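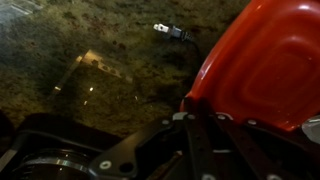 View from the wrist camera at the kitchen counter, with a plug and its cord on the stone.

Equipment Diary, Penry Kitchen Station
May 18, 2023

The day was given over to the equipment plan for the coming year. The draft is due with the finance office before the end of the month, and the section on the kitchen station was still a list of headings this morning. It now has figures against most lines. Two lines remain open and are described further on.

The plan approved in March assumed that the station would keep its present arms for the full term and that all new money would go to grippers, cameras and spare parts. That assumption stands. A third arm was raised again at the morning meeting and was again set aside. The counter does not have the clear length for another base, and the cost of safety work on a third mount would take up the whole reserve. The request may be brought back when the lease on the larger room is settled.

Gripper hardware was reviewed first. The brackets now in use were made in our own shop, and the drawings have been revised several times without the parts list being brought up to date. The shop has been asked for a corrected list before anything is ordered. Until it arrives, fasteners and bracket plate are entered as a single sum. This is not how the finance office prefers to see it, and a note has been attached to say that the sum will be divided later.

Finger pads are a separate matter. They are treated as consumables in the new plan. In the old one they were charged as capital items, which meant a signed form for each set and, on at least one occasion, a long wait for a very small part. The request is for 18 sets, enough for the year at the rate set out in the maintenance log, with a few kept back for the second station if it opens.

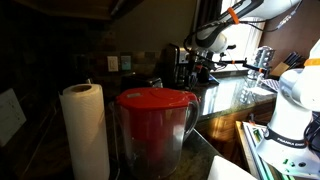
The Ondard quotation for cable guides came in before noon. It is 338 dollars per arm, with fitting charged separately, and it holds until the end of June. The amount is reasonable. The question is whether fitting can be done by our own staff, and the service terms on the arms will have to be read with care before that is answered. The line is therefore one of the two left open. If outside fitting is required, the work should be booked together with the yearly inspection so that the station is closed once only.

The second open line is the camera budget. Plallach has offered a replacement for the wrist camera with a wider view and a shorter lead time than the model listed in March. The technical staff favor it. The difficulty is that the mount would have to change as well, and a change of mount means a new calibration for each arm and a break in the record between the old sessions and the new. The data group has been asked to state in writing how much of a break it can accept. No order will be placed before that reply is on file.

A point was also recorded about lighting. The station is to be kept as close as possible to an ordinary home kitchen, and the window is part of that. Blinds were in the first draft of this plan at a modest cost. They have been taken out. The view of the data group is that changing daylight is wanted in the sessions, and the money has been moved to household goods for the counter: paper goods, pitchers, small appliances, cloths, and replacements for whatever is broken or worn out. This line was badly underfunded last year. Several purchases were made on personal cards and claimed back months afterward, a practice that should end. A store account will be opened in the name of the station.

Trakport remains the carrier for anything that has to travel in a crate. Its rates have gone up, and the freight line has been raised to match. Staff are reminded that crates must be measured before a booking is made and not after. The shipment to the Plallach test room in the winter was charged at the wrong size, and the difference has still not been recovered.

Training was the last item. New operators have been learning the controls by sitting with whoever is on shift. The plan now asks for paid hours for this, with a fixed number of sessions at the counter before an operator works alone. No equipment is needed, but the hours have a cost and ought to appear somewhere. They have been placed under operations for the present, subject to the view of the finance office.

To be done tomorrow:

Send the corrected freight line to finance.
Ask Ondard whether fitting by trained staff would affect its guarantee.
Obtain the parts list from the shop.
Confirm the date of the yearly inspection, and ask whether both arms can be done in one visit.
Open the store account.

The reserve in the present draft is thinner than in the plan approved in March. If the camera line is approved in full, it will be thinner still, and the covering letter should say so plainly. The letter has been started and will be finished after the reply from the data group is received.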